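Visit report: Tomoana timber yard and board shop, Dasville

The yard at Tomoana opens its gates to outside visitors once a year. I attended on Wed 14 March with four others from our joinery group. The purpose was to see how sawn boards are dried, sorted and edge-glued before they reach a bench shop such as ours, and to ask why the last two deliveries had moved more than expected after machining. The notes follow the order of the tour, with a few questions at the end that were dealt with over tea.

Yard and stacking

The site sits on a long strip between the road and the drainage canal. Logs are no longer sawn there. Boards come in green or part-dried, are graded by eye under cover, and go out to the air-drying stacks on the east side. Each stack is built on concrete bearers with dry stickers between the layers. The stickers are lined up vertically over the bearers, and we were shown an older stack where this had been done badly. The boards in it had taken a shallow wave along their length, and most of them had been marked down for short stock.

Stack covers are plain corrugated sheet, weighted and set to overhang at both ends. End grain is sealed with a wax emulsion on arrival. Rhys Waaka, who led our group, was firm that sealing a day late is nearly as bad as leaving it off, and he had a box of checked ends to prove the point. The checks ran in about the length of a hand. That length is lost from both ends of every board.

One practical detail I had not considered is the direction of the rows. They are laid out so that the prevailing wind passes through the stacks from side to side. A hedge on the boundary had been cut down to knee height to let more air in, and the rows nearest to it now dry faster than the rows behind. The yard rotates stock to allow for this, which costs forklift time.

The kiln

There are two chambers, one of them out of use during our visit while the door seals were being replaced. The working chamber is a conventional heat-and-vent type with reversible fans above a false ceiling. It was running charge 1378, and the log sheet was pinned to the control cabinet for visitors to read. Sample boards are pulled through a small hatch, weighed and put back. The operator showed us how the fans reverse at set intervals so that neither side of the load is favoured.

At the end of each charge there is a conditioning period, with the humidity raised to relieve the stresses left in the outer part of the board. The test for it is simple. A cross-section is sawn into a fork shape and the prongs are watched. If they pinch inwards, the board is case-hardened and will distort when it is ripped or resawn. We were given forks from a good charge and a poor one, and the difference could be seen from across the room. 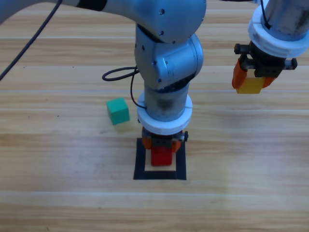

Edge-gluing is carried out in the long building behind the kiln, where the air is held close to the conditions expected in a heated house. Boards rest there in stick before they are planed, and they are jointed and glued on the same day. Growth rings are alternated in most panels, though the foreman regards this as less important than starting with boards of equal moisture. Long boards with fine brown grain lines, laid side by side in a light tan top, will make a quiet surface, and the eye goes first to the pale seams between them. For that reason colour matching is done under daylight tubes before any glue is mixed. A mismatch that passes under yellow light in a store can be plain at the customer's window.

The glue is a cross-linking PVA, applied by roller to one edge only. Clamping pressure is checked by looking for a fine, even line of squeeze-out along the whole joint. Gaps in the line mean a hollow edge, and the panel is taken apart at once. Output is roughly 3000 panels in a normal year. The panels stay in clamp until the following morning in winter, and for a shorter time from November onwards if the building is warm.
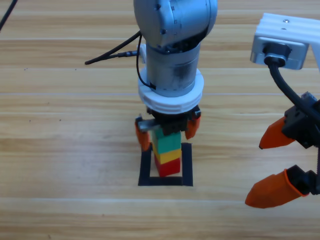
According to Yaroslav Onyshchenko, the joint itself is rarely what fails. He had kept a record of returned panels and put most of the trouble down to storage at the customer's end: panels stood on edge against an outside wall, or laid flat on a concrete floor with the top face open to the air. In both cases one face gains or loses moisture ahead of the other and the panel cups. He advised laying them flat on bearers, stickered or wrapped, with a cover board on the top one.

This matches our own case fairly closely. Our last delivery was leaned against the north wall for a week. I raised it with him and he asked whether the cup was hollow on the wall side or the room side. I did not know. We should record this in future before anything is planed.

Fixing and finishing

A short demonstration dealt with fixing a solid top to a frame. Three methods were laid out on the bench: turned buttons in a grooved rail, slotted metal plates, and expansion brackets. All allow the top to move across its width while holding it down. The buttons are the cheapest and, in the view of the shop, the easiest to put right if the groove has been cut too close to the top. They advise fixing firmly at the middle of the end rails and letting both long edges move equally.

On finish, the shop uses Drorkex hard oil for most work and a two-part lacquer where the customer asks for it. The underside receives the same number of coats as the top. Some makers leave the underside bare to save money, and the sample kept for comparison had taken on a visible curve.
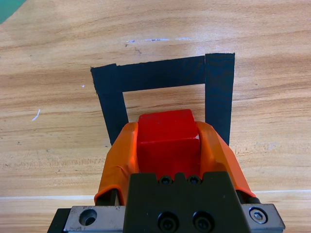

How long should a panel rest in the workshop before it is cut to size? Two weeks was the figure given for panels of ordinary thickness, with the wrapping removed and air able to reach both faces, and longer if the workshop is unheated overnight.

Meters were covered briefly. The yard uses a pin meter with insulated probes, driven to a third of the board thickness, and corrects for species and temperature. Pinless meters are used for sorting only. A reading taken on a board straight from an unheated van will be low unless it is corrected, and this alone may explain the difference between their figures and ours.

Wear and repair

The last stop was a room of old tops that had come back for refinishing. Shallow scratches running with the grain are usually sanded out along with the old oil. Dents are steamed first, provided the fibres are crushed and not cut. Black rings from iron or damp are treated with oxalic acid, rinsed well and left to dry before sanding. The shop will not sand a top unless it has first been checked for nails and staples.
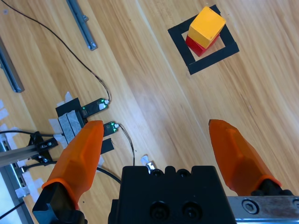
Wiremu Waaka asked whether a top could be flattened by wetting the hollow face, as is often suggested. The foreman's reply was that it will flatten for a day or so and then return, unless the uneven drying that caused the cup has been put right as well. He would sooner leave the panel in stick for a month and measure it again.

Points for our own shop

Build a low rack on bearers along the inside wall and stop using the north wall for storage.
Take pin readings on arrival and again before machining, and write both on the delivery note.
Ask for a fork test result with each new batch. The yard will supply one at no charge if it is requested with the order.
Check the underside coats on the Grilluria tables before they go out.

The second kiln chamber should be back in use by July, and the yard has offered to let us watch a charge being unloaded. Parking is on the canal side, and the gate is locked at four.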